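Drargate Housing - Resident Repairs Portal
Ticket 57-1000
Category: Laundry room / shared appliances
Building: Rarnport
Opened: 2024-02-18
Status: Closed
Subject: Washer stops before spin, clothes come out soaking

Resident, first message

The washer in the Rarnport laundry room stops before the final spin. Error code on the display is E6. I get it on the cotton program and on the mixed program. The quick wash finishes, but the clothes are wetter than they should be. I have tried turning it off at the wall and leaving it for an hour. Same code when it comes back on.

I read the notice on the door and I am not overloading it. The last load was a football shirt and two towels. I got the door open after the wait and there was water sitting in the bottom of the drum.

Support, first reply

Thank you for the report. E6 on this model is a drain fault. The washer has not pumped out in the time it allows, so it skips the spin. In most cases the filter is blocked.

Please do not start another program until the filter has been checked. Before anyone opens it, we need to know three things:

Is there water in the drum now?
Is there water on the floor in front of the machine or along the baseboard?
Is the space in front of the machine clear, so the service cover can be reached?

The service cover is low on the front panel, toward the right side. Please don't pull the machine out from between the panels. The drain hose is short and has come off before when someone did that.

Resident

No water in the drum now. I ran drain only and it went down slowly, with a lot of humming. I ran my hand along the baseboard and it was dry. My basket is in front with the shirt in it and I can move it.

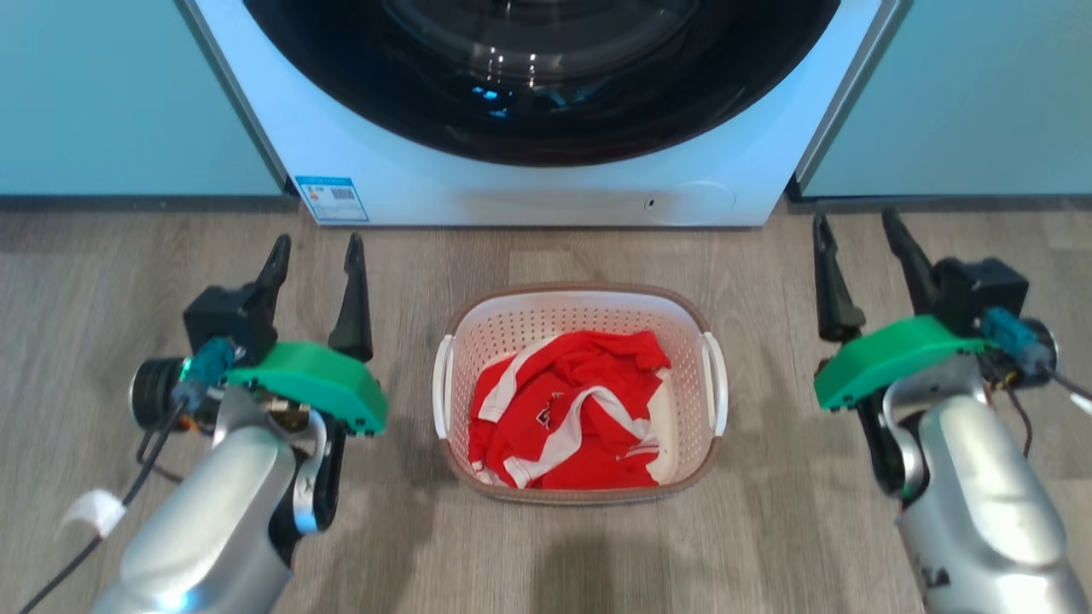

A second resident wrote in to say the same washer had been slow to empty since September, and that drain only always worked for them if they ran it twice. They had not reported it because the clothes came out all right in the end.

Support

Thanks to both of you. Running drain only twice will get the water out but it doesn't clear whatever is in the filter, so please stop doing that as a regular thing.

We have added the September date to the record for this machine. It was last serviced before that, and the filter is due anyway.

If you are comfortable doing it, residents are allowed to clean the filter. Otherwise reply "book" and we will put it on the list for Onness, the contractor. Their next visit to Rarnport is in 6 working days.

Steps if you do it yourself:

1. Switch off at the wall.
2. Move the laundry basket and anything else off the floor in front.
3. Put down an old towel and a shallow tray. The floor is wood-look and the joints swell if water stands on them.
4. Open the service cover. Turn the filter cap a quarter turn and let the water run into the tray. Close it, empty the tray, repeat until it stops.
5. Take the filter all the way out and rinse it. Feel inside the hole for coins, hair ties or pins.
6. Screw the filter back in until it stops. A loose cap will leak.
7. Run drain only with nothing in the drum, then a short wash.

Resident

I did it. It took 3 trays before the water stopped. In the filter there was a lot of gray lint, a hair tie and the plastic end off a drawstring. The cap was stiff - I had to use a cloth to grip it.

Drain only is much quicker now and the humming is gone. I put a short wash on after that and it went through to the end without the code. Also ran cotton with a full load, 57 minutes, and it spun properly at 1000.

One question. The sticker at the bottom left of the front has small print on it. Is that where the model number for the parts list is?

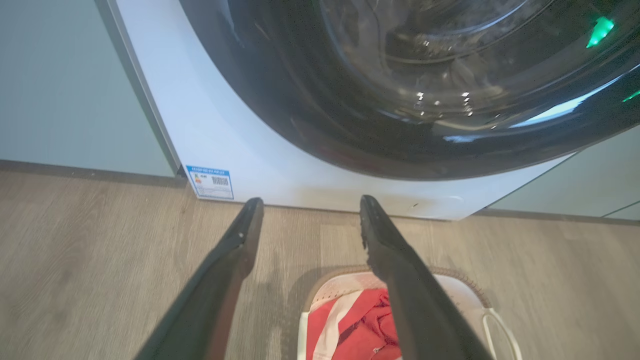

Support: no need to read anything off the front. The model number we use is on the plate inside the door opening, and we already have it on file. The sticker is an energy label and can stay where it is.

Glad the spin is back. Please check the floor under the service cover after your next two washes. If you find drips, turn the filter cap a little tighter. If it still drips, the seal needs replacing and Onness will bring one.

Resident

Two washes done, floor is dry both times. Can the notice on the door say something about emptying pockets? The current one only covers load size and the detergent.

Support

Yes. We have asked Pinheiro to print a new one with pockets and hair ties on it, and the E6 steps underneath. It will go up with the next batch of notices - the old one stays until then.

The filter check has been moved up to every 3 months for this machine.

Closing note: drain filter blocked, cleaned by resident. No parts used, no visit booked. Reopen this ticket if E6 comes back.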